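Brarkeck: Continuing Drama Serial
Progress report to the Navarrete Fund
Prepared by Nevzat Keskin, Series Producer, Nodico
27 Apr 2020

1. Scripts

Scripts for the second block are complete and have been approved by the story office. The block comprises 26 episodes and follows the Jallitz family from the sale of the boatyard to the reopening of the inquest. Two storylines have been moved at the request of the script editors. The disputed will now runs into the third block, and the return of the eldest daughter has been brought forward to the opening episode.

The hospital storyline has been shortened. Its final scenes are being rewritten for a smaller cast, and revised pages will be sent to the Fund in May.

2. Production

Filming remains suspended. All standing sets are secure and insurance cover has been extended. Editing of completed material continues from home, and sound work on the first block is finished – the music for the closing episode is the only item outstanding. 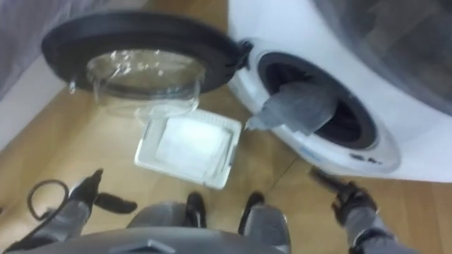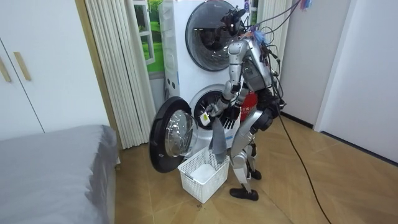
3. Audience research

The viewer panel was invited to comment on the first block by post and online. Invitations went to 1,000 households and 483 replies were received. Interest in the inquest was high among regular viewers. A number of replies found the boatyard dispute hard to follow, and a short recap has been written into the next block.

Advance plot details appeared on a fan site in the period. Access to scripts has been restricted to named staff, and summaries issued to listings magazines no longer mention the final scene of any episode.

4. Budget

Spending is within the agreed limit. There are 113 contracts with cast and crew in force, all of which have been reviewed. Nodico requests that the unspent location allowance be carried over to the third block – a revised schedule of payments is attached for the Fund's approval.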